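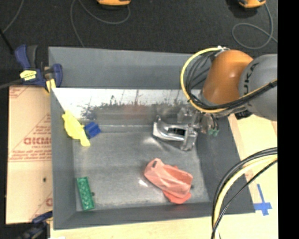
Internal Bulletin, No. 7, page 12

**Gornance Electrical Contracting: Minutes of the Managers' Meeting**

June 18, 2021, in the upstairs office, from 8:30 in the morning

Present: Iestyn Foulkes (chair), the service manager, the two site leads, the purchasing clerk, the estimator, the office manager (minutes)

Excused: the training supervisor, who sent his notes in writing

**1. Minutes of the last meeting**

The minutes were read and accepted with one correction. In item 4 the word "rented" must be "bought". The scissor lift is our property and it should be listed on the insurance paper. The office manager will send the corrected page to everyone.

**2. Caron building, electrical renovation**

The first site lead reported on the work. The second floor is finished, except the corridor lighting. On the third floor the old conduit is in worse condition than we expected when we made the offer. In three rooms it must be replaced completely. The owner has been informed by telephone, but we have nothing from him in writing until now.

There was a longer discussion about this. The estimator is of the opinion that the additional conduit is a change order and must be paid by the owner. The site lead agrees, but he reminded us that our offer contains the sentence "existing conduit to be reused where possible", and the owner can read this sentence in a different way. The chair said that we do not continue in these three rooms before the change order is signed. The crew can work on the panel room in the meantime.

The estimator asked that in future offers this sentence is written more clearly. He will propose a new text.

Decision: change order to be sent to the owner this week. Work in the three rooms waits for his signature.

**3. Fladeck warehouse, new service entrance**

The second site lead reported. The trench is dug and the inspector has looked at it. He asked for deeper cover at the north end, where the trench crosses the driveway. This was corrected the same day and he has approved it.

The switchgear is still not delivered. The supplier gave a date in September, which is too late for the customer. The purchasing clerk has asked two other suppliers. One of them did not answer. The other has a similar unit in stock, but with a different enclosure, and the price is higher. The clerk was asked to find out if the enclosure is accepted by the utility before we speak about the price.

The site lead also mentioned that 300 feet of the copper conductor was cut for the wrong run. It can be used on the warehouse lighting feeders, so it is not lost, but it must be written down in the stock list so that we do not order it again. The chair asked who made the measurement. The site lead answered that he made it himself and that he used the older drawing. From now on the older drawings will be taken out of the trailer when a new set arrives.

Decision: the clerk reports on the enclosure by the end of the week. The old drawings are removed from both site trailers.

**4. Prices and purchasing**

The clerk handed out a sheet with the present prices for wire, pipe and boxes. Copper has gone up again and PVC pipe is difficult to get in the larger sizes. Our offers are at present valid for 30 days. The estimator would like to make this shorter. The service manager was against it, because the small customers need time to decide and they do not like to be pushed.

It was agreed to keep the 30 days for service work, and to use 12 days for all offers with a material value above $1,000. The office manager will change the form.

The account with the Okska supply house was also discussed. Two invoices were paid twice in the spring. Okska has confirmed the mistake and will give us a credit. The credit has not appeared on the statement yet.

**5. Service department**

The service manager reported that there are more calls than in the same period last year, mostly for air conditioning circuits and for panels. The waiting time for a call that is not urgent is now 7 working days. He finds this too long and asks for one more electrician, at least for the summer.

The chair does not want to hire now for only three months. He proposed that one man from the Caron crew goes to service while the three rooms are waiting. The first site lead accepted this under the condition that he gets the man back when the change order is signed. The service manager thanked him and asked that the man comes with his own meter, as the spare one is in repair.

Van number four needs new front brakes. It was decided to do this without getting a second price.

**6. Apprentices**

The notes of the training supervisor were read aloud. All second-year apprentices have passed their classroom part. One first-year apprentice has missed several evenings, and the supervisor will speak with him before he reports it to the school. He asks the site leads to sign the hour books every week and not all together at the end of the month. Both site leads promised this.

He also asks for a better place to keep the bending tools. At the moment they lie behind the door of the shop and the shoes of the hydraulic bender are mixed up with other parts. The chair will look at it with him.

**7. Other matters**

The key for the side gate is missing since last week. Who has it, please bring it to the office.

The coffee money will be collected on payday as before.

The date of the next meeting will be sent by e-mail, after the chair knows the schedule of the inspector at Fladeck.

The meeting was closed at 10:15.

Minutes written by the office manager, read and approved by Iestyn Foulkes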